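How to play Kim's Game with children (and a few grown-ups)

Last updated August 25, 2024
8 minute read
198 shares

My grandmother's version of Kim's Game came out on rainy afternoons, on a tea tray with a dent in one corner, and I've been playing it in one form or another ever since. If you've never come across it, it's a memory game. You look at a collection of small objects for a minute or so, they get covered up, and then you try to remember what was there. You need no board and no batteries, and you can set it up while the kettle boils.

I get asked how I run it at parties more than I get asked about anything else on this site, so I've finally sat down and written it all out properly.

What you'll need

A flat surface that everybody can see, a cloth or tea towel big enough to cover the objects, some paper and pencils, and a way of timing a minute. A phone will do, though I'm very fond of an old sand timer. Then you'll want the objects themselves, which can come from anywhere at all. I go round the kitchen drawers, then the desk, then the bottom of the toy box, and I've usually got plenty by the time I reach the stairs.

Choosing your objects

Start small with the little ones. Five or six things is quite enough for a child of four or five, and you can creep up from there. By the time they're nine or ten they'll be beating you at fifteen, and they'll be very smug about it too!

Try to pick things with different shapes and different uses, and make sure everyone playing knows what each one is called. My friend Mireille Hourani once put out a darning mushroom, and half the table wrote "door knob" and argued for the rest of the afternoon. A plain cloth underneath is a kindness as well, as a busy pattern makes small things terribly hard to pick out.

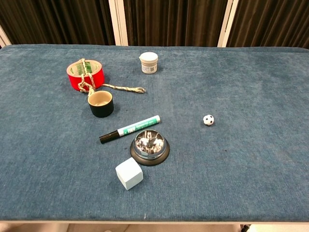
Tape, rope, a call bell and a mini football: a nice mixed set to start with.

Spread everything out so that nothing is hiding behind anything else. I like to lay the objects out before the children come in, with the cloth already over them, because half the fun is the lump under the tea towel and all the guessing that goes on.

Playing a round

Gather everyone where they can see, and tell them there's no touching and no talking. Whip the cloth off, start your timer, and let them look for one full minute. Then cover it all up again and hand out the paper. Give them two or three minutes to write down everything they can remember. Children who aren't writing yet can draw, or whisper their answers to a grown-up in the corner.

When time's up, take the cloth away and let them mark their own lists. One point for each right answer is the simplest way. Some families take a point off for anything that wasn't there, but I've seen tears over that one and I leave it out for the under-sevens.

Ways to change it

The one we play most is "What's gone?" Everyone looks, everyone turns round, you take one thing away, and the first to shout it out gets to remove the next. It's much quicker and wonderful for mixed ages.

You can also swap two objects over and ask what has moved, which is far harder than it sounds. For older children, try making up a story that joins the objects together. Carmela Alcaraz taught me that trick one October half-term, and my scores have been respectable ever since.

If you've a blindfold handy, pass the objects round by feel instead, keeping anything sharp well out of it.

Do let me know in the comments how you get on, and which odd things you find at the back of your drawers.

8 comments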